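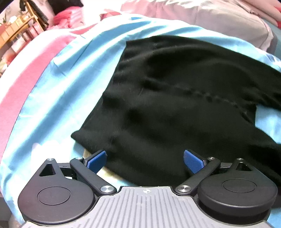

A black knit laid out on light blue satin at Bernelero, ready for folding.

Search news, places, people
Search

Folding night is back in Prarmont, and it's lovely

July
By Ratih Ngau

Knitwear is the last thing most of us want to think about in July, which makes it a very good month for putting it away properly. Bernelero, the clothes repair shop on Tsang Street, has brought back its folding and sorting evenings for the summer, and if the first of them is anything to go by, Prarmont's jumpers are going to come out of their drawers in October looking splendid.

The idea is simple. You bring a bag of winter things, tip it out and go through it piece by piece. Whatever is sound gets folded and packed away. Whatever has a hole, a pulled thread or a drooping hem goes on the mending pile, and whatever you no longer wear can go on the swap rail by the door. The evenings run from half past six until nine, and there's a pot of tea on the go throughout (bring a cake if you like, they won't say no).

There are seven evenings this time, up from a handful last summer, and the shop is using both the front room and the old stockroom behind it. Anisa Oei set up Bernelero after years of altering wedding dresses in her spare bedroom, and she still has a dressmaker's love of a good surface. She likes to lay dark knits on something pale and smooth before she touches them.

"You see so much more," she told me, spreading out a sleeve. "Put a black jumper on a dark bedspread and you'll miss every loose stitch in it. And satin lets it slide, so you can straighten the hem without tugging the whole thing out of shape."

I had brought four jumpers and a cardigan I was secretly ashamed of, and I learned more in ten minutes at her elbow than in a lifetime of stuffing things into a chest of drawers. Lay it face down. Smooth from the middle outwards with flat hands. Bring the sides in, then the sleeves down along the back, and fold up from the hem in thirds, loosely, so there's no hard crease across the chest. Heavy knits never go on hangers, or the shoulders will grow little horns by Christmas. I have several with horns already and was told, kindly, that a bit of steam would see to them.

Black clothes get a whole evening of their own, a request that came up again and again last year. They're the hardest to sort! One dark heap looks much like another, and telling the navy from the black or the front from the back under a ceiling light is enough to make anyone give up and watch television. Ikhsan Kusuma runs this session, and his advice is to sort by feel first. Smooth things in one pile, ribbed things in another, and anything fluffy well away from both, because it sheds.

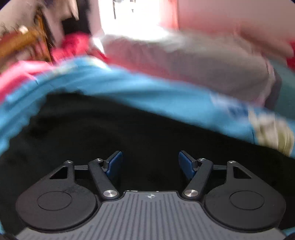
Black fabric with a soft, fuzzy feel to the eye. Plush pieces like this get a pile of their own.

Fluffy pieces have their own rules. Ikhsan gives them a good shake out of doors, brushes them in one direction with a soft clothes brush, and then rolls them instead of folding. They should go at the top of the box, with nothing heavy over them, so the pile isn't flattened by the time the cold weather comes round. He is firm on the subject of lint rollers, which he thinks people use far too hard. A damp hand, stroked lightly across, does nearly as well.

He also talked me out of the big plastic sacks I had been so pleased with. A clean cotton pillowcase is his choice for anything woolly, tied at the neck with a bit of tape and a paper label. Wash before you store, even if you only wore it once, and let it dry right through, flat on a towel. Moths like a collar that has been worn.

Yesenia Cuervo came with her late mother's knitwear, two suitcases of it, and had been putting the job off since the spring. She sat with Anisa for most of the evening and went home with one case packed for keeping and the other shared between the mending pile and the swap rail. "I thought I'd be miserable," she said. "I had a really nice time. I tried half of it on."

The mending is where the money comes in. Small repairs done on the night are free, and people put what they like in the biscuit tin. Last summer's tin came to £2,582, all of it spent on a second-hand overlocker, new lamps and a great many darning needles. Anyone who struggled to thread a needle in the stockroom last year will be very glad of the lamps.

Ridwan Simanjuntak is teaching the darning this year at the long table in the stockroom, and there was a queue for a seat by seven o'clock. He starts everyone off on a sock, using wool in a colour that shows. I chose orange on grey. It's a bit lumpy, and I'm prouder of it than of almost anything I've made since school. He'll move you on to elbows when he thinks you're ready, and he has a lovely way of turning your work over, looking at the back and saying nothing at all for a while before he smiles.

Children are welcome until eight if they come with a grown-up. There's a basket of odd buttons for them to sort, though on the first night the adults were just as keen on it.

The swap rail filled up quickly. I left my cardigan on it, and it had gone by the time I'd finished my tea. I hope whoever has it knows about the second button. In return I came home with a green tank top and a scarf long enough for two people.

Places are free but the rooms do fill, so Anisa asks that you put your name down at the counter beforehand. The list for the black clothes evening is already a long one, and Ikhsan may do a second if enough people ask. Bring your things clean and dry, in a bag you can carry up a step, and bring matching wool for anything you want mended if you have it. There's a drawer of odd balls for those who don't. Coats and curtains are too bulky for the tables this time, but the shop will take them in on ordinary opening days.

Bernelero is next door to the Redix café, which is staying open late on folding nights and does a very good cheese toastie.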